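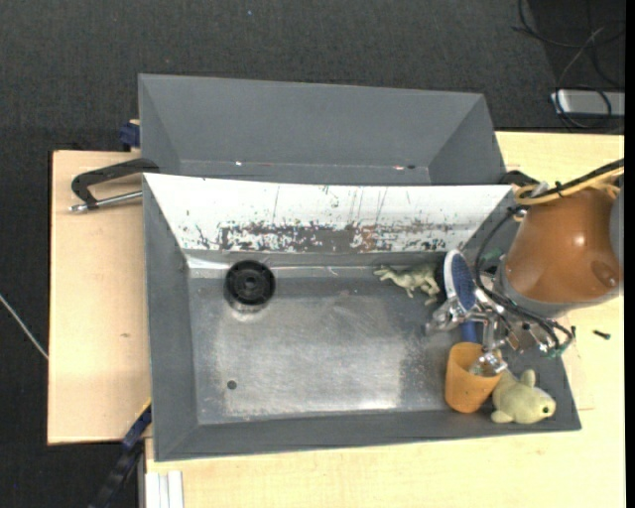
Bongani Shabalala told us that he used to leave every appointment remembering the one thing he meant to say. After he started keeping a hives diary, he said, he just handed the page over and the doctor read it before either of them sat down.

Print this page | E-mail this page

Search this site Enter keywords Go

Call for participants: the Plikum Hives Diary Project

We're looking for 30 adults who live with chronic hives (your doctor may call it chronic urticaria) to test a new symptom diary with us, and we are so excited to finally be opening this up! If you get itchy welts that come and go on most days, and you've had them for longer than six weeks, please read on.

The Mokico Clinic has been giving out a paper diary for years. Patients tell us it's too long, the boxes are too small and the body map looks like a gingerbread man. Fair enough. So we sat down with people who have hives and rebuilt it from the first page, and now we need a fresh group to use it in ordinary life and tell us what still gets in the way.

What you would be doing

You'll fill in the diary once a day for 9 weeks. Most of it is circling numbers: how much you itched, how many welts you had, how you slept. There's a blank space for anything else you want to put down, such as a new medicine, a hot shower, a long run, a stressful day at work or a meal you're wondering about. You can use the paper booklet or the phone version, and you can switch partway through if you change your mind (just let us know which week you switched).

There are also 3 group calls, one near the start, one in the middle and one at the end. These are my favorite part. People compare notes, argue about the wording of the questions and come up with things we would never have thought of. The calls start at 6:30 p.m. and last an hour. Cameras can stay off.

What this project is and isn't

We're testing the diary. We won't be giving you any medicine, asking you to stop taking any, or putting you on a special diet. Please keep seeing your own doctor and keep taking whatever you normally take. We can't diagnose you or look at photos of your skin, and the diary isn't for emergencies - if you ever have trouble breathing, or swelling in your tongue or throat, call 911 right away.

You can take part if you:

- are 18 or older
- have had hives on most days for longer than six weeks
- have talked with a doctor or nurse about them at least once
- can read and write in English
- can make at least two of the group calls

You don't need to know what sets your hives off. Plenty of people never find a trigger, and we'd really like to have you in the group too! It's also fine if your hives are under good control right now with treatment. A quiet week tells us how the diary works on a quiet week, and the old version was pretty hopeless at that.

Sorry, but we can't take people who are already in a drug trial for hives, since most trials have a diary of their own and two at once is a lot to ask of anyone.

What you get

A $30 gift card after each group call you join, and your finished diary to keep or share with your doctor. We copy the pages and mail the booklet back to you within 2 weeks. If you use the phone version, you can save the whole thing as one file. We'll also send you the short report when it's written, with your name in the thank-you list if you want it there.

Your privacy

Your diary gets a number in place of your name. Only the study staff at Mokico can match the two. You can drop out at any point without giving a reason, and you keep any gift cards you've already received. Leaving won't change your care at the clinic in any way.

How to join

Call the clinic front desk and ask for the Plikum line, or stop by the Matell Building on Szewczyk Avenue and pick up a sign-up card from the rack by the elevators. We'll call you back for a chat of 15 minutes or so, go over the consent form together and answer whatever you want to ask. Bring the odd questions - we like those.

Sign-up stays open through July or until the group is full. If you miss out this time, ask to go on the list for the next one, when we hope to have a Spanish version ready.

Last updated: July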